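Notes on Gripper Fingers: Pointed Against Ribbed

Posted Jun 13, 2026

It has been the practice of this page to report on equipment only after it has been in regular use. The present entry departs from that practice. The comparison of finger sets on the Mowat arms is not complete, and the second round of trials will be reported separately. Several readers have written to ask which fingers should be purchased first for a two-arm table, however, and an interim account seems preferable to a silence of several months.

The arms, the controller and the table have remained unchanged throughout. The finger sets under comparison are the plain pointed fingers supplied by Nitton and the ribbed fingers supplied by Plilden. Each set was run through the same list of household tasks under teleoperation. The list was drawn up by Ataahua Cosgrove, who also operated the arms for the greater part of the trials. Ho-yin Tam maintained the controller settings and kept the log. The author's part was limited to setting out the table, keeping time and writing the present account.

The principal task for rigid objects is the placing of a mug on a wooden mug tree. It was selected because the handle offers very little surface to hold, and because a small error in the angle of the wrist becomes a large error at the rim. 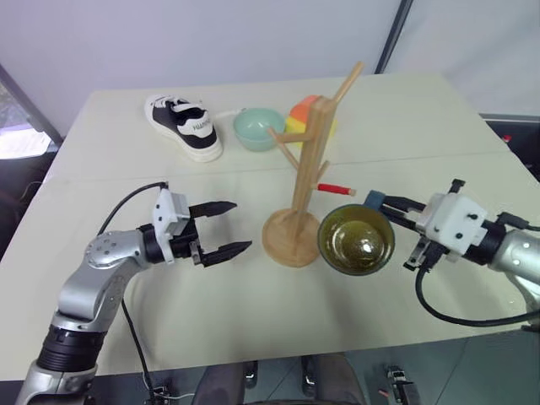

No. 36

The right arm has the mug by its handle, with the rim just below the peg wrapped in red. The left arm remains open and holds nothing. The operator has the choice of bringing it in to steady the tree or leaving it clear, and both methods were permitted under the rules of the trial. Ms. Cosgrove prefers to leave it clear. Mr. Tam does not, and the log reflects some difference of opinion on the point.

With the pointed fingers, the handle could be entered from a wide range of angles. This is their chief merit. They pass through a narrow opening without disturbing the object, and the operator can judge the position of the tips on the monitor with little difficulty. Their weakness is rotation. A mug held at one place on its handle will swing if the wrist turns quickly, and the correction must be made by slowing down. Of 10 attempts in the first session, the mug turned in the grip on three. All three occurred when the wrist speed had been left at the setting used for empty travel.

The ribbed fingers were expected to do better in this respect, and they did. The rotation was much reduced. Against this must be set their width, which makes the approach to a small handle more demanding. An operator accustomed to the pointed set should allow a full session before drawing conclusions from the ribbed one.

The position is different with soft goods. A fabric bag with strap handles presents no fixed shape, and the operator has to decide whether to take the body of the bag or the strap. The written procedure calls for the strap. In practice the body is often the nearer part, and a hold on the cloth leaves the strap free to fall where it likes. Placing the strap over a peg then becomes a matter of patience.

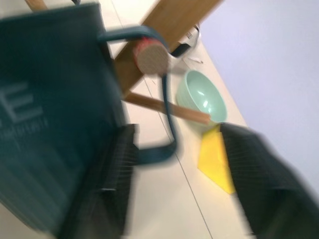
The wrist camera is of considerable help at this stage and of rather less help a moment later. When the arm moves at speed, the cloth nearest the lens blurs, and the operator must rely on the view from above until the arm settles. Mr. Tam shortened the exposure for the final session. The improvement was real, although the picture became darker and Ms. Cosgrove asked that the lamps be raised accordingly. The revised camera settings have been stored in the Skesesano profile under the number 99, and the earlier settings have been kept beside them for comparison.

On cloth, the ribbed fingers are the clear preference of both operators. The pointed set could lift the bag, but a small bite of fabric tended to work loose during a long reach, and closing force had to be raised above the figure we would normally allow.

The interim recommendation is therefore as follows. A table devoted to cups, handles and small rigid parts may begin with the pointed fingers. A table on which bags, towels or clothing are to be handled should begin with the ribbed fingers, and the operators should be given time to learn the approach angles. Mixed fitting, with one set on each arm, has not yet been tried and is planned for the second round.

Two matters remain open. The first is wear on the ribs, which cannot be judged from so short a trial. The second is the cable at the wrist, which limits rotation in one direction and will be rerouted before work resumes. Correspondence regarding the mounting plates should be sent to Mr. Tam, who has the drawings.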